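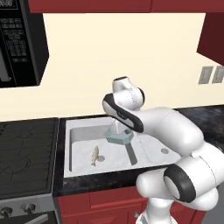
Home | News | Research | People | Events

Category: Quantum technology / Interviews

The clock that must not lose its light

Edgars Grīnberga keeps an optical clock in the basement of the Eskola institute. He laughs when I ask if it shows the time. "It has no hands and no display," he says. "It gives us a frequency of light, and we compare this frequency with another clock. Time as people know it comes much later, after a lot of calculation."

The heart of the device is a cloud of strontium atoms, held in a lattice made by laser beams. A second, very stable laser asks the atoms the same question again and again: are you in resonance with me or not? From the answers, the electronics correct the laser. In the present setup the lattice holds 200 atoms, fewer than in many other laboratories.

Grīnberga does not consider this a weakness. With fewer atoms, he explains, there are fewer collisions, and collisions shift the frequency. "Of course the signal is then more noisy, and we must average longer. It is a trade, and I am still not sure we have chosen the best point."

The work belongs to a project named Wirkar, in which Eskola cooperates with a group in Dremmont. The two laboratories are connected by 33 kilometers of optical fiber. Areti Lambrakis is responsible for this connection, and she speaks about it like a gardener speaks about weather. "The fiber lies next to a road. When a truck passes, the glass becomes a little longer or shorter, and the phase of the light changes. We send part of the light back to its origin, measure the change and remove it."

In January the link was running for three weeks with only 2 interruptions. One of them came from a power failure in Dremmont. For the other, Lambrakis has a suspicion but no proof, and she prefers not to print it.

I wanted to know who needs such precision. Both answered with the same word, height. According to general relativity, a clock which stands higher runs a little faster, so a comparison of two clocks also tells the difference in elevation between them. "Surveyors have good methods already," says Lambrakis. "But over long distances their small errors add up. Ours do not add up in this way."

The next step is a transportable version called Dreleck, which should fit in a trailer. The vacuum chamber is finished, the laser cavity is not. Grīnberga says that vibration worries him the most, then he corrects himself: it is the temperature.

29 Mar 2026

Tags: optical clocks, strontium, fiber links, geodesy

Contact | Copyright Eskola | Back to top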